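Can I use an old metal bin as a toy box, or is that a bad idea?

Posted in Home & Storage > Kids' Rooms
552 views

Moriritz

Hello everyone, and thank you in advance for reading, because I know I go on a bit. We moved into a smaller place in February and the one thing I kept promising myself was that the kids' blocks would finally have a proper home. At the old house they lived in three cardboard boxes, then in two when one gave up, and by the end mostly under the sofa.

My father-in-law cleared out his workshop over the winter and gave us an open metal bin, the tall-sided kind with no lid. It's solid, it's a soft gray color I rather like, and it was free, so you can see why I'm tempted. I'd like to keep it on the low wooden table in the playroom so the little one (she's four) can reach in without lying on the floor. The older one is seven and builds for hours, so it would get used every day.

My worries are these. The top edge is thin. It isn't sharp exactly, but I wouldn't want a chin coming down on it. It's also very loud. Dropping a wooden block in there sounds like somebody fell down the stairs with a tray of cutlery, and my husband works nights. And then I don't know what metal does to a wooden tabletop over time. The table is pale wood, oiled and not varnished, and I've only just got the crayon off it.

I did look at the usual fabric cubes, and at a plastic one from Lelteo that everybody in my moms' group has, but the blocks are heavy and the fabric ones sag in the middle. Has anyone done this with a metal bin and been happy with it? How did you stop the racket? And would you leave it on the table or give up and put it on the floor?

Thank you! I'll check back this evening after bedtime.

Trikow
Member, 2000 posts

Hi Moriritz, and welcome – what a nice thing to be given. I've used metal bins for toys for years, first with my own boys and now for the grandchildren's things, and I'd say go ahead, with a little work first.

Start by washing it, and I mean properly. Anything out of a workshop has oil on it, even if it looks clean. Hot water and dish soap, twice, then wipe the inside with a white rag and look at the rag. If it comes up gray, go again. Dry it well, corners too, and leave it somewhere warm overnight. I skipped that once and had a neat little line of rust in the bottom by the end of the month. And if it's painted and you don't know how old the paint is, or if it's flaking at all, please don't use it for the children until you've had it tested for lead. I'm sorry to be gloomy about a free bin, but that one matters.

For the edge, buy rubber edge trim, the U-shaped sort that pushes on. Hardware stores sell it by the foot. Measure all the way around with a piece of string, add a bit, and put the join at the back where small fingers won't pick at it. Mine has stayed on without glue, though one of the grandchildren did manage to pull off the first piece because I'd started it at a corner. Start in the middle of a long side.

Now, the noise! Felt on the bottom helps, but cork is better. I cut a piece of the thicker cork roll to fit the inside and then put another under the bin, which takes care of your tabletop as well. Bare metal on oiled wood will leave gray marks sooner or later, and if it ever gets damp under there you'll have a black ring that you can't wipe off. I have one on my sewing table to remind me. Lift the bin off now and then so the wood can breathe, and put a bit of oil on that patch when you do the rest.

The sides will still ring if a block gets thrown at them. You can line those too, but I never bothered. Four-year-olds learn to place things instead of flinging them if you make a little game of it, and seven-year-olds learn if you threaten to take the bin back.

One more thing, about how full to fill it. With tall sides, anything at the bottom stays at the bottom. We keep ours less than half full, with the big plain blocks in the bin and the small fiddly ones in a shallow tray beside it. Otherwise the whole lot gets tipped out to find one arch, and then it's you on your hands and knees at eight o'clock at night.

Hope that helps, and do tell us how it goes.

Van den Broek

I'd put it on the floor. Kids climb. We had 2 of these and both ended up with a dent and somebody crying. Also 100 blocks weigh a lot more than you'd think, and a table that's fine for coloring isn't always fine for that. Otherwise agree on the cork.

Lelteo fan
Member

I'm going to be the voice for the table, though only if it's a good sturdy one that doesn't rock when you lean on it. My daughter has trouble with her knees, and getting everything up off the floor changed how long she'll happily play. Ours is a metal bin on a pale wooden table as well, so I can tell you it does look nice, and the height is a real blessing for anybody who has to help tidy up (me, mostly).
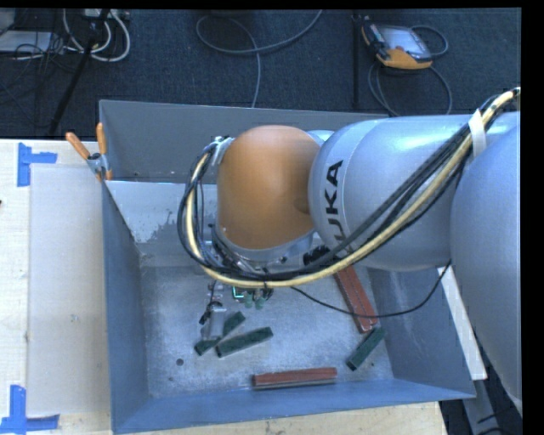 Open metal bin on the wooden table, with a dark green block.

What I'd add to Trikow's good advice is to check the height before you settle on anything. Stand your youngest next to the table with the bin on it and have her reach for a block at the very bottom. If her feet leave the floor, it's too tall, and she'll tip in or pull it over on herself. We tried it on the kitchen counter for a week when the playroom was being painted and it was hopeless, she could only get at whatever was on top and shouted for me every two minutes. Low table, bin pushed well back from the front edge, and something grippy underneath. I use the rubbery mesh that goes under rugs. It costs next to nothing and you can cut it with kitchen scissors, although I'd put a layer of felt between that and an oiled top because some of the rubbery ones can stick or stain.

For the blocks themselves, if yours are painted, expect some chips where they knock against the metal. The plain ones don't show it. We touched up a few with leftover craft paint, got bored, and now we say they have character.

And on the noise with your husband sleeping – we ended up with a rule that the bin is for afternoons and the fabric basket is for mornings. It isn't elegant, and you do have to carry blocks from one to the other, but everybody sleeps. A folded bath towel in the bottom works perfectly well too while you're waiting to get hold of some cork.

Moriritz

Oh, you're all so kind, thank you. I did the white rag test this afternoon and it came up absolutely filthy, so I'm very glad I asked first. It's had two washes and is drying by the boiler. My father-in-law says it's bare metal and was never painted, but I'm going to look it over again in daylight before I take his word for it.

I stood my daughter next to the table with a laundry box of the same height and her heels came up but her toes stayed down, so I think we're on the edge of all right. I may try the floor for a month first and move it up when she's grown a bit. Van den Broek, you've put the fear in me about the climbing!

Trikow, does the cork need gluing down inside, or does it stay put by itself?

Trikow
Member, 2000 posts

It stays by itself if you cut it snug. Leave it loose so you can lift it out and shake the crumbs off. There will be crumbs.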